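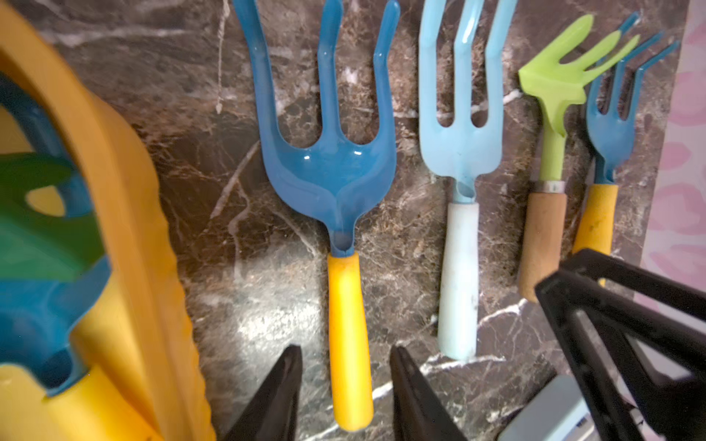 Figure 3. Wrist camera view during a trial in the garden tool task, with the gripper open at the handle of the blue and yellow cultivator.

4. Student task: sorting garden tools

4.1 Task and teams

The third assignment of the module asked each team to collect demonstrations for a sorting task, train a policy on them and report its success rate on held-out layouts. Teams were free to choose the objects, subject to two conditions: every object had to be graspable by a parallel gripper with the standard fingers, and at least two objects had to be similar enough in shape to be confused. Of the 14 teams, one chose small garden hand tools. We report this team's work in detail, as its recordings were the most complete and its failures the most varied. The team named its system Testa, and we keep that name below.

The tools are lightweight, with prongs at one end and a straight handle at the other. They differ mainly in the colour of the head, the bend of the prongs and the handle. In the layout of Figure 3 four tools lie side by side on a dark marble countertop, prongs pointing away from the gripper, and the heads of the two on the right overlap. The team classed such layouts as 'touching' and recorded them separately from 'clear' layouts, in which no tool was in contact with another.

4.2 Data collection

Demonstrations were given by hand guiding. The operator moved the arm to a start pose above the handles, grasped the named tool, lifted it and released it in the tray. Wrist camera images and joint states were logged with Wiro, the recording package used throughout the module. The team collected 285 demonstrations, of which 31 were discarded after review, mostly for missing joint data. Collection ended on 7 February 2023, one week before the assignment was due.

No instruction was given on where along the handle to grasp. Inspection of the logs showed that the two operators had settled on different habits: one grasped near the end of the handle, the other close to the head. The team found this only after the first training run, when the policy tended to stop midway between the two positions and close there. Relabelling by operator and training with the operator as an extra input removed the effect on clear layouts.

4.3 Training

The policy takes the current wrist image, the previous gripper command and a tool label, and returns a relative motion of the wrist. Images were reduced in size and varied in brightness during training. A polished stone surface gives strong glare, and a patch of it between the tools, as in Figure 3, moves across the image as the wrist moves. Without brightness variation the first policy drifted towards such patches. Training ran for 2,000 steps on the shared machine. Longer runs lowered the training error but gave no gain on held-out layouts.

4.4 Results and errors

Clear layouts gave few failures once the relabelled data were used. Touching layouts remained difficult. Two kinds of error made up most of the failures. In the first, the gripper closed on the correct handle but lifted a neighbouring tool with it, the prongs having caught. In the second, the policy moved to the wrong tool of a pair with heads of similar colour. Barrett Baptiste, who marked the assignment, noted that the second error was more common when the heads were partly outside the image - the usual case once the wrist had come down to grasping height.

The team proposed holding the target position from an earlier, higher image and passing it to the policy during the descent. This was not tested within the module. A similar scheme is described for the Graleck task in Section 5, where the objects are rigid blocks and contact between neighbours is less of a problem.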